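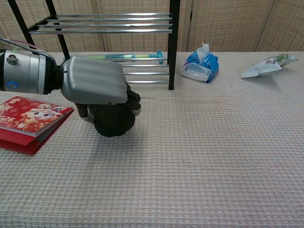
The arm at the tidying table, holding something dark and round over the tablecloth, with the rack behind it.

A morning at the Otden open day

November 8, 2025

I've been meaning to write this one up for a while, and the kettle is on and the washing is in, so I have no more excuses. Back in September I saw a notice on the library board for an open day at Otden, the workshop out past the rail yards where they are teaching robot arms to do household jobs. I have driven past that building for years on my way to the garden centre and always took it for a tile warehouse. It has the look of a tile warehouse. So I put my name down, and my sister-in-law put hers down too, and then she got a cold and I went by myself with a thermos and a notebook.

You go in through a side door and sign a sheet, and they give you a sticker with a number on it. Mine was 16. I liked this more than I should have, as my old house was number 16 and I took it as a good omen. The groups went through in order of sticker, and while we waited there was tea in an urn and a plate of very good date slice, which I asked about, and which came from the Balogun bakery two streets over. If you're ever out that way, go before noon. I stopped in on the way home and the slice was all gone, and I had to settle for a cheese scone (also very nice, if a touch salty).

Now, the robots. I had pictured something like a car factory, with yellow cages and a lot of noise. What they have is a big quiet room divided up into little corners, and each corner is made to feel like a bit of somebody's home. There was one with a sink and one with a bookcase, and the one I ended up standing at the longest was just a table with a cloth on it and a woven folding screen behind. The cloth was a pale plaid sort of weave, quite like one my mother had for the good table. On it was the kind of stuff that gathers on any table if you turn your back: a bright red desk calendar with a grinning cartoon face on the front, a crumpled blue packet with a tissue poking out the top, a little white snack packet, and at the back a black rack with chrome rods, with a long green and blue plastic stick lying across the bottom of it. My own kitchen table is worse, I can tell you.

The arm comes in from the side, over the cloth. It's a handsome thing, all brushed silver, with a smooth rounded shell over the back of the hand and dark fingers curling down from under it. I had expected pincers. The fingers do something to you when you first see them, because your own hand starts to copy. I looked along the row of visitors and two of the others were doing it as well, curling their fingers at their sides. The dark round thing it had hold of when I took my photo bulged out at the bottom, and I never did find out what it was. I wrote "plum? purse?" in my notebook and then forgot to ask.

The young woman running the table explained that this was a tidying exercise. The arm picks something up and puts it down somewhere else, and then things get moved about and it has another go. They call the whole program Noken, and they keep a tally on a whiteboard by the door. It said 3381 when our group came in, and a small boy in front of me was allowed to rub it out and write in the new number every time the arm managed one. He took this very seriously and his eights were beautiful.

I won't pretend it got everything right. It's slow, for one thing. It comes down over an object and seems to think, and then the fingers close, and you find you've been holding your breath. In the time we were there I saw it drop something twice and miss altogether once, and each time the whole group said "ohh" as though it were a toddler. When it did get a good grip and lift, there was clapping! Grown adults, clapping at a table being tidied. I was one of them.

Somebody asked why on earth you'd choose a patterned cloth when a plain one would surely be easier, and the answer was that people own patterned cloths. I thought that was fair enough. She said soft things and shiny things are the hardest, and that packets are a nuisance because they change shape when you squeeze them, which anyone who has tried to get the last biscuit out quietly could confirm. Somebody else asked if it could fold a fitted sheet. It can't, and neither can I, so there we are.

The next corner along was run by a smaller outfit called Susirano, who share the building and make the padded fingertips that some of the hands use. They had a tray of them you could handle, with a bowl of things to try picking up while wearing one — a button, a grape, a folded receipt. I was hopeless with the button. A retired dental nurse beside me did it first try and was rightly pleased with herself, and we got talking and missed the start of the bookcase demonstration altogether. I caught the tail end. It was putting a paperback on a shelf, spine in, and the fellow in charge sighed and turned it around by hand.

Each group was supposed to get 30 minutes and ours ran well over, mostly thanks to the fitted sheet question, which set everybody off about laundry. I think they were glad of the company. The staff all seemed to like being asked things, even the silly ones, and when I said my knees weren't up to much more standing a stool appeared before I'd finished the sentence.

What I keep going back to is my aunt, who had such trouble with her hands in her last years and hated asking for help with small things. Jars, mostly, and picking up whatever she'd dropped. I don't know that she'd have wanted a silver arm on the end of her table. She was particular about her table. But she would have wanted to come and see it, and she'd have had stronger opinions than I do.

They're planning another open day in the spring, and the sign-up sheet is meant to go on the library board again. Entry was six dollars, tea included, and there's parking behind the building if you don't mind gravel. My sister-in-law says she is coming this time whether she has a cold or not. I'll bring the thermos again anyway, the urn tea was a bit stewed by the time they got to us.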